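Plirirwood Robotics Club
Minutes of the General Meeting, August 19, 2024

Held in the engineering room. Chair: Ju-won Ham. Minutes taken by the club secretary. Present: software group, build group, data group, outreach, and a very welcome bunch of new members who signed the sheet by the door. Apologies from the build lead, who sent notes by email (read out under item 4).

1. Opening and last minutes

Ju-won opened the meeting and welcomed the new people. Minutes of the last meeting were accepted with one fix: the spare power supply is in the gray cabinet and was never lent to the theater club. Sorry, theater club.

For the new members, Ju-won gave the short version of the season. We are entering the tabletop class at the Arsenault, the student manipulation contest, in January. Our arm is called Irker. It has to pick up ordinary household things and put them where they belong, with no one steering it. We teach it by recording ourselves doing the same jobs with a gripper held in the hand, then training on the recordings. Several people who came in saying they "weren't really coders" looked a lot happier after that part. Good! We need patient hands every bit as much as we need coders.

2. Data group report

The big news first. The count of usable recordings stands at 1,317, and that got applause. This is after the clean-up, so the ones with a blocked lens, a dropped object or somebody's sleeve across the view are already out of it.

The data lead put up the breakdown by task. Cup into basket is well ahead of everything else. Stacking bowls is coming along. Folding the cloth is far behind, and everyone who has tried it agreed that it is the hardest one to do smoothly with two stiff fingers. One of the new members asked whether we could use a thicker cloth. The contest rules name the cloth, so no, but there was a good side discussion about starting each fold from the corner nearest the operator. Data group will try both ways and compare.

There was a longer talk about variety. When the software group looked through the older recordings they found that a lot of them start with the objects in nearly the same place, which makes for lovely tidy recordings and a robot that gets confused the moment you nudge the cup. Agreed that from now on whoever is recording changes the starting layout after every 8 takes, and writes the change in the log. A new member offered to make a deck of layout cards so people can draw one and set the table to match. Everyone loved this. She is making the deck.

Action: data group to write up the layout rule and tape it to the recording table.
Action: layout cards, first deck ready for the next work session.
Action: data lead to set up a cloth practice hour for anyone who wants it.

3. Software group report

Training on the newest set finished over the break and the group ran Irker on cup into basket in front of the whole build group. It reached for the cup from a start position it had not been given before, and went straight to it. The software lead tried to report this calmly and didn't manage it. There was a video. We watched it more than once.

Problems still open:

The arm slows down close to the object and sometimes stops there, as if it were waiting for permission. The group thinks people are pausing before they close the fingers, and Irker has learned the pause. Please try to close in one motion when you record. A short stop to line things up is fine, but don't hang there thinking.

Releasing is late. Irker lowers the cup and then keeps holding on. Same likely cause at the other end of the recording.

The training computer is shared with the design class and the queue gets long in the afternoons. Ju-won will ask the design teacher if we can have it overnight.

A question from the back: does the robot know what a cup is? The software lead said no, not in the way we do, it has only seen a great many examples of what hands do near things that look like that. This set off the best conversation of the meeting and Ju-won had to pull us back to the agenda. Anyone who wants to carry it on should come to the reading group, which meets at lunch in the library and would love more people.

Action: software group to post a short clip of a good close and a good release, side by side with bad ones.
Action: Ju-won to ask about overnight computer time.

4. Build group report (by email)

The new wrist bracket is printed and fitted. It is stiffer than the old one and the shaking at full reach is much better. The build lead would like it known that the first bracket was printed backward and that she blames the file.

Finger pads: the old covers on the arm are wearing through along the inner edge. Replacements are on order from Jedex. Until they come, please don't pick up anything with a sharp rim using the arm.

The cable tie question was raised again. Build group wants the cable routed inside the forearm, software wants it outside where they can get at it. Vote taken: outside for now, and looked at again before January.

Action: build group to fit the new pads when they arrive and tell the data group the same day, so that recordings and arm can be kept matched.

5. Money

Good news here too. The parents' association has given us 500 dollars toward the season. Warm thanks were voted and a card is going round (sign it before you leave, it's on the windowsill). After some back and forth it was agreed to spend it on the contest entry, the finger pads, and a second set of practice objects, in that order. A request for club hoodies was heard with great sympathy and put off.

It was pointed out that the second set of objects does not need to match the first. The software group would much prefer that it didn't. Members are asked to look at home for cups, mugs, bowls and small baskets their families would be glad to see the back of. Nothing chipped, please, and no glass.

Action: secretary to send the entry form with payment.
Action: all members to bring household objects; there will be a labeled crate by the door.

6. Contest plan

Ju-won went through the rules for the tabletop class. Each team gets 3 runs and the best one counts. The judges choose the starting layout and the team sees it only when it walks up. Touching the arm during a run ends that run.

There was a lively argument over whether to go for the hard cloth task or make cup and bowl rock solid. Feeling in the room was split, with the new members strongly in favor of the cloth. Decision: cup and bowl first, until Irker does them from layouts drawn from the card deck, and then everything we have goes into cloth. We will look at it again at the next general meeting.

Jobs for the contest team will be settled later in the fall. Ju-won said very clearly that new members are in the running for every one of them.

7. Outreach

The middle school has asked us back for its science evening. Last time the line for the hand-held gripper went out into the hallway, and younger kids turned out to be steadier with it than some of us. Outreach proposes letting visitors record a real take, with parents' permission, and giving them a slip with the take number on it so they can say they helped teach a robot. Agreed with great enthusiasm.

Action: outreach to draft the permission slip and show it to the club adviser.

8. Any other business

Batteries must go back on the charger at the end of a session. Again.

The club needs a better log book. The present one has lost its cover and somebody has been using the back pages for chess notation.

A suggestion that Irker should have googly eyes for the contest was carried by a loud majority, provided they do not block the lens.
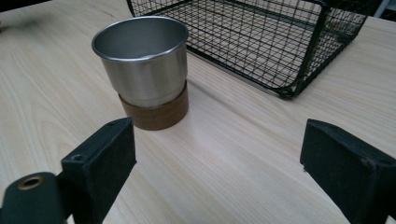

Recording session after the meeting: Ju-won stayed on to get the new members started on cup into basket, and most of them stayed too. Everyone who wanted a turn signed up for a slot in the log. The working layout for newcomers is the steel cup with the brown wooden sleeve, upright on the bare table, and the black wire basket set behind it and to the right. Begin with the fingers spread wide and the cup beyond them, as we discussed under item 3, and come in on it in one go. Both groups want notes on the basket as well, as the table shows through the mesh floor and we'd like to know how Irker copes with all those thin dark lines. Write anything odd next to your take number. Meeting closed by Ju-won Ham with thanks to all; the next general meeting will be announced on the club board.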